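Sorting by colour in shared laundries - project report
Jihad Haddadin and Ognjen Gashi, 4 Oct 2018 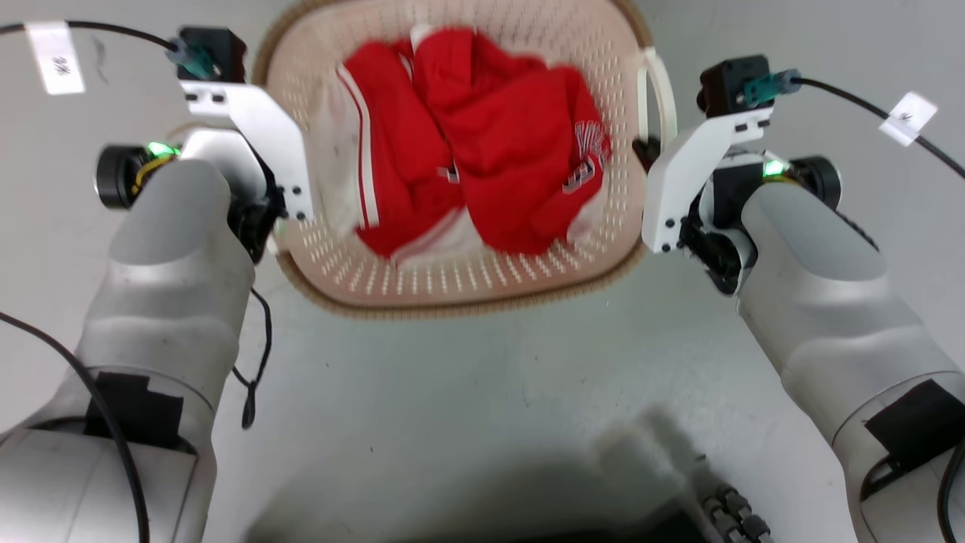
We wanted to know if people in share houses bother sorting their washing, and whether a seperate basket for each colour makes any difference. Short answer - a bit. Longer answer below.

Method. Two houses, Plalthorpe and Farnine. Plalthorpe got one basket per colour group (reds, darks, whites). Farnine kept its single big hamper as the control. Ran for nine weeks from July. Every load got a line in the logbook - who, what colours, temp, anything ruined.

Results. 50 loads logged at Plalthorpe, fewer at Farnine but the book there went missing for a while so we don't trust the total. Reds were the easiest to keep apart. Hoodies and trackies mostly, bulky stuff, so the basket filled fast and got washed sooner. White stripes and linings were the arguement - does a red jacket with white on it go in reds? We said yes, cold wash only. Mazza's handout says the same.

Problems
- stuff piled in anyhow, sleeves inside out
- darks basket too small
- socks. No rule for socks

Baskets with slots in the sides were favoured over solid ones, people said damp gym gear smelled less. Not tested properly, just opinions from the survey.

Next time - same hampers in both houses, and a logbook tied to the machine. Ognjen still has to redo the Farnine graph before we hand in the appendix.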